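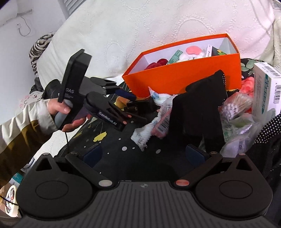
Rustero hand grippers: setup and care notes

This file goes with the bedroom sorting recordings in the Rustero set. It covers the pair of hand-held grippers: how they are put together before a session, how they are kept in order, and what to do when one of them starts to misbehave. Recording formats and task labels are in the main data card.

Maintained by Musa Akpan. Last revised December 31, 2023.

What is in the kit

One left and one right gripper, each with two black fingers and a pad at each fingertip. Each has its own cable. The kit also holds spare pads, a hex key, lint-free cloths, a soft brush and the log book. Everything lives in the grey case marked Etum. The case marked Hitier is the backup pair and should stay closed unless the first pair has been logged as out of use.

Before a session

1. Lay both grippers on a clean cloth and open and close each one by hand 11 times. The movement should be even from end to end, with no click.
2. Check the bolts along the finger arms. Nip up any that turn under light pressure from the hex key. Do not lean on it.
3. Close the fingers slowly and look at the pads from the front. They should meet flat. If one edge touches first, see "Pads" below.
4. Plug in the cable and leave it slack from the bottom of the grip. Let it hang on the outside of the wrist. If the sleeve is loose, push the cuff back so it can't get between hand and handle.
5. Run the zero routine with the fingers fully closed, then fully open. Write both readings in the log book.
6. Wait 60 seconds and read them again. A drift of more than 4 counts means the routine has to be repeated.

Setting out the bed

The bedroom task uses small household goods on a bed: packets, soft toys, an open box, bags of bits and pieces, folded or bunched fabric. Keep these points in mind when laying it out:

- Smooth the bed cover first. A raised fold will catch a fingertip.
- Leave room for both grippers to open fully in front of the box.
- Clear plastic bags should be closed before they go on the bed. Cotton swabs that get into the pivots are a nuisance to get out.
- Mixed dark fabrics are fine and we want them in the set. Dark fingers against dark cloth is one of the cases the Frimpong tracker handles badly, so note it in the session remarks.

Pads

Pads wear at the tip first. Change them as a pair, never singly, and use pads from the same bag. Loosen the old pad, wipe the seat, press the new one home and tighten. Close the fingers on a strip of paper and pull: it should hold across the whole width. Run the zero routine again afterwards, even if the readings look right.

Do not clean pads with anything oily. A cloth barely damp with water is enough. Let them dry before closing.

Pivots

Brush round the pivot discs after every session on fabric. Fluff collects there and the first sign is a slow return. If brushing doesn't cure it, take the gripper out of use and log it. The housing is not to be opened on site — the last one that was came back with its readings swapped end for end, and 11 recordings from May had to be withdrawn.

Known faults

Reading jumps when the wrist turns: nearly always the cable. Swap it and test before touching anything else.

Fingers stop short of closed: fluff in the pivot, or a pad not fully seated.

Left and right files swapped: cables crossed at the recorder. Mark the session; do not rename the files by hand.

Storage

Fingers open, cables coiled loosely beside the grips, pads not touching the foam. Log book on top.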